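Lotgate Toy and Games Library — minutes of the sorting group

Present: Şükran Ağca (chair), Oğuzhan Bayram, Birsen Demirtaş, Hiba Abou Jaoude, Müzeyyen Ersoy (minutes). Şükran welcomed us all and thanked Birsen for the lentil soup, which was very much appreciated after the walk up from the bus.

The last minutes were agreed, once Oğuzhan's name had been put right in two places (my apologies again, Oğuzhan). We then spent a good while on the odds and ends bin, as it has been on the agenda since February and we really did want to get somewhere with it this time.
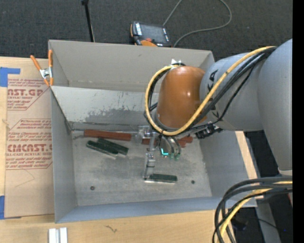

Lotgate, November 25, 2018

Odds and ends bin. Hiba had been hoping the dark green blocks would turn out to belong to the Çetinkaya building set, and she brought the leaflet along so we could compare. The shapes on the leaflet are a good deal chunkier, so it was agreed to keep the green ones together in a labelled bag until somebody recognises them. The long reddish-brown stick caused more discussion than one might expect! Birsen feels sure it belongs with the hoopla, Oğuzhan thinks it came in with the puppet theatre, and we left it that Birsen will try it against the hoopla base at home.

Şükran pointed out that the grey cardboard is looking scuffed and smudged along the back, and dusty with it. It was agreed to give it a good wipe now and to look at new boxes in the new year. Hiba has seen some lidded ones at Tulance and will ask about the price for 3.

Donations. A very generous parcel of jigsaws has come from the Nevo reading circle. Oğuzhan has kindly offered to make up the 300-piece one on his dining table to check it is complete — his family have been warned. Müzeyyen to write a thank-you card.

Opening hours. Left as they are for now. Birsen would still like a later closing time and we will come back to it.

Any other business. The kettle lead has gone missing. Please look in your bags.

Next meeting at Şükran's, same time. Hiba to bring the labels.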